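Nivano Kitchen Swap: Gallery

Posted 2025-05-29 by Nadja Mayrhofer

The spring swap at Nivano filled both rooms again. People brought what they had too much of and took home what they could use. Food went on the long counter, household goods along the wall, and anything left over was put together at the end. Pictures are in the order they went up on the board in the hall. Click a picture for the larger size.

Picture captions 1 to 5 are in the printed newsletter as well, with the same numbering. The rest of the pictures from the morning are in the Storkidow album, 30 in total. Ask Hannelore Pichler for the link if you did not get it by email.

What moved fastest: jam jars with lids, seedlings, bread tins. What stayed: mugs, as always, and a box of curtain hooks. Three households asked for preserving jars in the large size and went without, so please look in your cellars before June.

Vegetables can be left at the Uvitz door from eight. Bottles and jars should be closed tight and labeled with the contents. Clothes and other fabric items are welcome if they are clean, but bring them in a bag and keep them away from the food. The Heo shelf is for books only.

Mixed items
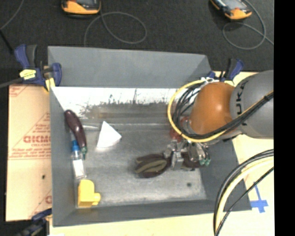
Gray bin with an eggplant and a small clear bottle with a blue cap, both on the left side.

Corrections to captions go to Nadja by the end of next week. If you would like a print, write the picture number and your name on the sheet by the board. Small prints are free, large ones cost 5 euros, and both can be picked up at the June swap.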